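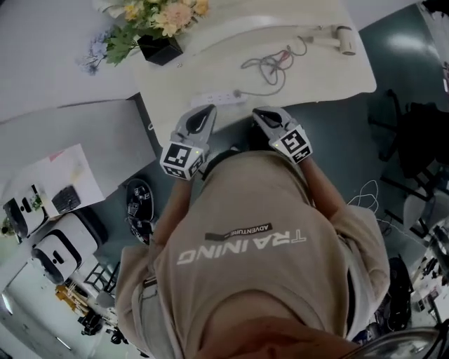
### 4.2 桌上的一团线:电源线与细导线的混放、解开与归置

上一节谈抽屉和鞋盒,谈的多半是已经收起来、一年也难得见一次天日的线。这一节要谈的是还摆在桌面上的线,也就是主人说“先放着,等会儿收”的那些。我们在 Setdale 做入户访谈的时候,最初并没有打算给桌面单独留一节,访谈提纲里只有一个小问题,夹在“您家的工具平时放在哪儿”和“坏掉的充电器怎么处理”之间。可是一户一户问下来,受访者讲到桌面时总要比讲别处多说好一会儿,有的还会站起来,把我们领到桌子跟前去,一边讲一边就动手理了起来。139 户的访谈记录整理完以后,我们把与桌面有关的段落单独抄出来,觉得实在不该把它们塞进脚注里,于是有了这一节。

先交代一下用词。本节所说的“线”,包括带插头的电源线、各类充电线和延长线,也包括没有接头的细导线,比如从旧玩具、旧灯串上拆下来留着备用的那种。受访者自己对这些东西的叫法很不统一,同一根延长线,在一家叫“插板线”,在隔壁一家叫“拖线”,还有一位老先生一律称作“电”,说“把电拿过来”,家里人都听得懂。我们在引文里保留了原来的叫法,在正文里则尽量统一成“插线板”“电源线”“细导线”三种,读者如果觉得引文和正文对不上,多半是这个缘故。

#### 4.2.1 插线板作为桌面的“地基”

几乎所有受访者在描述自己的桌面时,都从插线板讲起。这一点起初让我们有些意外,后来想想也很自然:插线板是桌上最不容易挪动的东西,它的一头连着墙,另一头连着所有别的东西,人们收拾桌子的时候往往绕着它收拾。一位在家修补旧收音机的受访者说得很生动,他说自己的桌子是“先有插板,后有桌子”,当年买桌子的时候,是拿着卷尺量了插座到窗户的距离才去挑的。

插线板放在桌上还是放在桌下,各家的意见相当分歧。放在桌下的人看重桌面的清爽,也有人是怕杯子里的茶洒出来;放在桌上的人则嫌弯腰麻烦,尤其是年纪大一些的受访者,说到弯腰时语气都很恳切。介于两者之间的做法也有,有人把插线板用魔术贴粘在桌板的侧面,有人把它搁在窗台上,还有一户把它挂在椅背后面,我们去的那天下午它掉下来两次,主人两次都笑着把它挂了回去。

放在桌上的插线板会带来一个后果,就是它附近的那一片地方很容易成为其他线的落脚点。道理并不复杂,拔下来的线总归要放在什么地方,而顺手一放,就放在了插线板旁边。图 4 就是这样一张白色的桌子:白色插线板横在近处,一端插着一个插头,灰色的线从那里引出去;插线板再往里,一团线摊在桌面上,细细的红线和黑线绕成一圈一圈,还有一根长一些的灰线弯向右上方。粗线与细线挨在一起,正是我们在下文要讨论的混放。

#### 4.2.2 粗细混放为什么难解

受访者普遍认为,单独一种线并不难收。一把电源线,再怎么乱,找到插头那一头,慢慢往回捋,总能捋出来。单独一把细导线也还好,抖一抖,散开一些,再用手指去挑。麻烦的是两种线缠在一起的时候。电源线有分量,也有自己的“脾气”(这个词在访谈里出现得极多,我们后来干脆把它作为一个编码项目),盘过的地方会记住原来的弯度,一松手就要弹回去;细导线则软得多,哪里有空就往哪里钻。硬的线撑出一个一个的洞,软的线正好从洞里穿过去,等到有人提起其中一头,洞收紧了,结也就成了。

Mervyn Pilkington 在读完第一批访谈记录以后,写了一份很长的读书笔记给我们,里面有一段专门讲这个道理。他年轻时在乡下帮人收过渔网,觉得两件事颇有相通的地方:网绳和浮标的绳子粗细不同,老手从来不把它们堆在一处晾。他建议我们不妨去问问受访者有没有分开放过,分开以后又是怎么重新混到一起的。这个建议很有用,后来追加的问题就是从这里来的,在此也要谢谢他。

追问的结果,大多数人都分开过。有人用面包袋的封口条把细导线扎成小把,有人用旧信封,信封上还写着线的来历,“客厅灯”“弟弟的小火车”之类。分开的状态能维持多久,就各有各的说法了。比较常见的讲法是,某一天要试一样东西,比如看看一盏旧灯还亮不亮,就把细导线的小把打开,同时也把电源线拖过来,试完以后两样都留在桌上,心里想着晚饭后再收,晚饭后又有了别的事情。我们并不觉得这算是懒。一位受访者说,她每次看见那团线都会想起那盏灯还没有修好,要是收起来了,灯的事情也就忘了。线团在她那里兼着备忘录的差事,我们在 4.4 节还会回到这一点。

#### 4.2.3 从哪里下手

关于怎样解开一团混放的线,访谈里积累的办法比我们预想的丰富得多,这里只能拣几种说得比较详细的来讲,其余的放在附录里。

第一种办法可以称作“先请走插头”。持这种办法的人会先看清楚哪些线还插在插线板上,把不用的拔下来,再从插头那一端开始往外抽。他们的理由是插头最大,最容易卡住别的线,把它先挪出来,剩下的就都是能穿来穿去的了。也有人持相反的意见,主张插头要留到最后,因为插头那一端好认,留着它,就不会把线的头尾弄糊涂。两派的受访者在访谈里都讲得很有把握,我们有一次碰巧访问了一对夫妻,丈夫是前一派,妻子是后一派,那次访谈因此比计划的长了许多,茶也续了好几回。

第二种办法是“摊开”。不急着找头,先把整团线从中间往四周轻轻拨,让它尽量变薄,铺成一片,能看见每一根的走向以后再动手。桌面宽敞的人偏爱这种办法,桌面小的人则会把线团搬到床上或者地毯上去。有一位受访者认为浅色的桌面特别适合做这件事,深色的线铺在上面看得清楚,他家原来是一张深棕色的桌子,后来在上面铺了一块旧的白床单,专为解线用。不过白色的线在浅色桌上又不大好找,他自己也承认,碰到白线的时候就把床单掀起来。

第三种办法最花时间,受访者称之为“养线”。解一点,放下,去做别的,过一阵回来再解一点。这样做的人说,线团一旦放松过一回,第二回就容易些,硬拽是最要不得的。也有人坦白说,所谓“养”,其实就是一直没解开。

我们没有比较这几种办法的快慢。一来各家的线团大小悬殊,放在一起比不公平;二来受访者在乎的往往并不是快慢。好几位都说,解线的时候手上有事、脑子是闲的,可以听广播,可以想想第二天的菜。一位住在 Skivuston 路上的受访者把解线叫作“冬天的事情”,夏天是不解的,哪怕八月里翻出一大团来,也要先放进袋子,等天黑得早了再拿出来。

#### 4.2.4 解开以后:盘、扎、挂

解开之后怎样归置,直接关系到下一回乱不乱,这一点受访者都很清楚,做起来却各随各的习惯。电源线的盘法主要是绕手掌和绕手肘两种。绕手肘的人盘出来的圈大,挂在钩子上好看;绕手掌的人盘出来的圈小,适合放进盒子。有过舞台工作经历的两位受访者用的是一正一反交替的盘法,据说放线的时候不会拧,他们都乐意教我们,可惜我们几个学得都不太好,回到办公室又练了一个下午,仍旧是一松手就散。

细导线的归置就更讲究一些。红黑成对的细导线,多数人会留在一起,不肯分开,说是分开以后就“不知道谁跟谁了”。盘的时候圈不能太小,太小了线芯容易受伤,这是一位退休电工的意见;他自己是绕在空线轴上的,线轴来自太太的缝纫盒,太太对此颇有些微词。也有人用的是 Hudico 的理线夹,一种带卡口的小塑料件,在本地的五金店就能买到,受访者对它的评价不一,喜欢的人喜欢它便宜,不喜欢的人说夹子自己也会丢,到头来线还在,夹子没有了。

至于插线板本身,归置得最少。它通常就留在原处,连同那一根还插着的线。有 12 户提到会在收拾桌子时把插线板整个拿起来擦一擦,其余的人被问到的时候,多半愣一下,然后说“倒是应该擦擦”。我们后来学乖了,把这个问题挪到了访谈的末尾,免得受访者中途就去找抹布。

#### 4.2.5 编码上的几点说明

本节材料的编码沿用第三章介绍过的 Cropper 编码本,只在“桌面”一类之下增加了三个子项,分别是“混放”“脾气”和“待办”。“脾气”一项前面已经提过,凡是受访者把线的弯曲、回弹或缠绕说成线自己的性格的,都归在这里。“待办”一项收的是线团与某件未完成的事情相连的段落。两位编码者各自独立读完全部段落,意见不一致的地方当面商量,商量不出来的就两项都记。最后仍有 13 段没有归入任何一项,其中大部分是受访者在讲自家的猫,猫与线的关系显然十分密切,但我们手上的材料还撑不起单独的一类,只好留待以后。

还有一处局限应当说明。访谈是约好时间才去的,有些人家在我们到来之前已经把桌子收拾过了,一位受访者开门时手里还攥着一卷没来得及放下的延长线。因此本节所写的“平常的桌面”,多少要靠受访者的回忆和转述,混放的程度大概比实际情形要轻一些。我们曾考虑过请受访者自己写一份桌面日记,试写的一位非常认真,交来了 4,000 字,其中关于线的部分只有开头一段,后面写的全是她正在修的那台缝纫机。那份日记读起来十分有趣,我们征得她的同意,把与缝纫机有关的内容用在了第五章讨论修理的部分。

下一节转到墙边和地面上的线,那里的情形与桌面又有些不同,走线的路径要顾及家具和行人,受访者谈起来也更常提到家里的老人和孩子。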